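Larbridge Adult Learning
Looking After Clothes and Linen, evening course
Handout 4: T-shirts and small tops: sorting, laying out, folding

Notes typed up from the board. Bring this sheet again next time, we carry on from section 5. If you missed handout 3 (stain removal) there are spares in the tray by the sink.

1. Where we got to last time

Washing temps, reading the care label, drying on the line v. drying flat. Main point again: most creasing happens in the basket and not in the machine. Clothes left in a heap overnight = twice the ironing.

Cotton jersey (nearly all t-shirts) is a knit. Stretches sideways more than up and down. So never hang by the hem corners, you get ears. Peg at the underarm seam or over the line at chest height.

2. Sorting before you fold

Sort by who first, then by type. Lots of you did type first in the Brorano exercise and ended up with one huge pile of t-shirts and four family members to pick it apart.

Then check each top as you pick it up:
- properly dry? Feel the neck band and the underarm seams, these are last to dry
- right side out
- anything in a pocket
- seams gone, holes, loose hem (mending pile, don't put it away "for now")
- still fits? Childrens tops especially

Don't decide about giving away in the middle of folding. Have a bag, drop it in, look later.

3. Words we use

Crew neck: round, close to the neck, ribbed band.
Set-in sleeve: sewn into a shaped armhole, usual t-shirt sleeve.
Raglan: seam runs from underarm up to the collar. Folds differently, see section 6.
Neck print: size and care info printed straight on the fabric, no sewn label. Fades with washing so write the size down somewhere if you're passing clothes on.
Placement print: one picture on the chest. All-over print: whole shirt.

4. The surface

Flat, clean, waist height if you can. Bed is too soft and too low, bad for your back. Bare table is ok but slippy, knits slide about as you smooth them. A cloth over the table gives a bit of grip. Plain colour best, dark for choice, you can see the edge of the garment and any fluff.

The Dafis folding board (the hinged plastic one passed round) is fine for adult shirts. Too wide for small children's sizes, you end up with a strip and not a square.

5. Laying out

This is the part people skip. A fold is only as good as the lay-out.

a) Neck away from you, hem towards you.
b) Front up to begin with so you can check the print and the collar.
c) Pull the sleeves out to the sides. Both. Check for one folded under.
d) Smooth from the middle outwards, flat of the hand. Don't drag.
e) Hem last. Take 2 corners, lift, give a small shake, lay down straight.
f) Now turn it over, face down, and only then start folding.
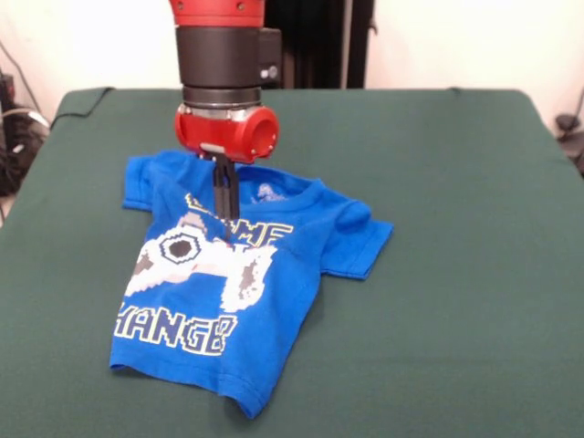
Fig. 1. Child's t-shirt, front up, neck to the back. Steps c to e still to do: left sleeve partly folded, hem uneven with a small point at the lower middle.

Look at the lettering on Fig. 1 as well. Bottom word loses part of its last letter in a fold. Handy check: if you can't read the whole word, it isn't flat.

Prints: don't iron directly on them. Inside out, or a thin cloth between. Try not to put a sharp fold across the middle of a big print if you can help it, same crease every week and it starts to crack.

6. The fold itself

Basic method. Shirt face down. Side in to the middle, sleeve back on itself. Other side the same. Bottom up in 2 goes so the neck ends on top. Turn over. Front of the shirt should be showing, collar at the top edge.

For a drawer, fold once more and stand them up in a row. For a shelf, leave flat, stacks of 8 at most or they lean.

Raglan: no shoulder seam to line up with so use the edge of the neck band as your guide both sides.

Long sleeves: sleeve comes across, then down along the body. Don't wrap round.

7. For next time

Fold one drawer at home using the lay-out steps. Write down which step you found yourself missing. Also read the Closbridge sheet on storing out-of-season clothes, both sides.

Bring: one t-shirt with a print, one without, one long sleeved top. Hangers not needed. Irons will be out from 7pm, please dont switch on before we've done the safety bit.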